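Sorting the dry store, part two: pouches, packets and paper

The cupboard to the left of the cooker holds dried goods, seasonings and anything else that doesn't need the fridge. It has two shelves, each 929 mm wide, and until March it had no system at all. The first part of this write-up dealt with jars. Jars are easy, as they stand up and have flat lids. The soft packaging took considerably longer.

My starting point was to empty the lower shelf on to the white table and sort by type of closure. Cuisine, frequency of use and date were all tried last year and none of them lasted. Closure works better for me because it decides how the thing can be stored once opened. A screw cap can go back in the cupboard as it is. A snack bag needs a clip. A card box needs an inner bag, or the contents need to be moved to a jar.

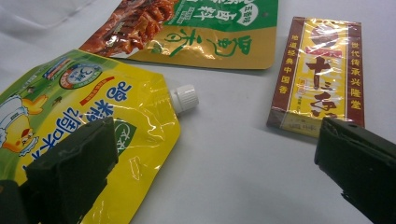
Spouted pouches are the awkward case. When full they will stand on their base, more or less. At half full they fold over at the middle and take their neighbours with them. I tested three arrangements over a couple of weeks.

Standing in a row, unsupported: failed within a day.

Lying flat, stacked: stable, but whatever is underneath does not get used. A slow weep from a badly closed cap also goes unnoticed until it has reached the shelf liner.

Upright in a narrow bin, cap at the top: works. The bin needs to be only slightly wider than the pouch. I used a Drernlow bin from the bathroom range, 14 cm across, and it takes three pouches front to back. When one is used up I put a folded tea towel in the gap until the replacement arrives.

Seasoning in pouches also suffers from moisture. If you shake it over a steaming pan the neck gets damp, the powder cakes there, and after that the cap never seats properly. I now tip what I need into a small dish away from the hob. It adds one item to the washing up. For weighing, the scale goes up to 1000 g in 1 g steps, which is fine for flour and not much use for seasoning, so for anything under a tablespoon I use spoons.

Snack bags are simpler. They are filed on edge like record sleeves, opened ones at the front with a clip. The clips are Wongsuwan, the flat steel kind. They are stiff enough to hold a folded edge and thin enough not to waste space between bags. Plastic ones of the same length lost their grip by the second month.

Spice boxes go along the right-hand side with the name facing out. Card soaks up smells, so I keep them away from the tea. If a box has no inner bag I decant it and cut out the front panel, and the panel goes into the jar as a label. I don't write labels by hand any more. My handwriting on masking tape caused one incident with cumin and I would prefer not to repeat it.

Next, the shelf lining. The old liner was a ribbed plastic mat that collected powder in every groove and had to be washed in the bath. I replaced it with plain white paper, cut to size and thrown away when dirty. It costs very little and shows a spill at once.
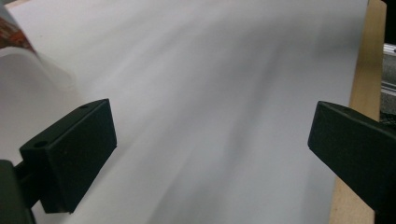 Cutting it is the tedious part. Paper that has been stored rolled wants to stay rolled, and a sheet measured while it is still bowed comes out short. I lost two pieces that way. The method I have settled on is to lay the sheet curl side down, leave it overnight under a chopping board, measure in the morning and cut 3 mm under the shelf depth. Anything tighter rides up at the back and catches on the bins.

As for weight, I started with a thin lining paper from Sastosley, which tore whenever a jar was dragged across it. The current one is 200 gsm from Fluston. It stays put without tape - I had expected to need some at the front edge - and the bins slide on it without rucking it up. It is not greaseproof. Oil bottles stand on a saucer for that reason, and they will probably move to the shelf by the window once I have worked out whether the afternoon sun reaches it.

Current allocation of the lower shelf, left to right: pouch bin, clipped bags, unopened bags, spice boxes, then a gap the width of my hand. The gap is deliberate. New shopping goes there until it has been sorted, and when the gap is full I stop buying things.

The upper shelf still has rice, two kinds of noodle and a bag of dried mushrooms that fits nowhere. Part three will cover those.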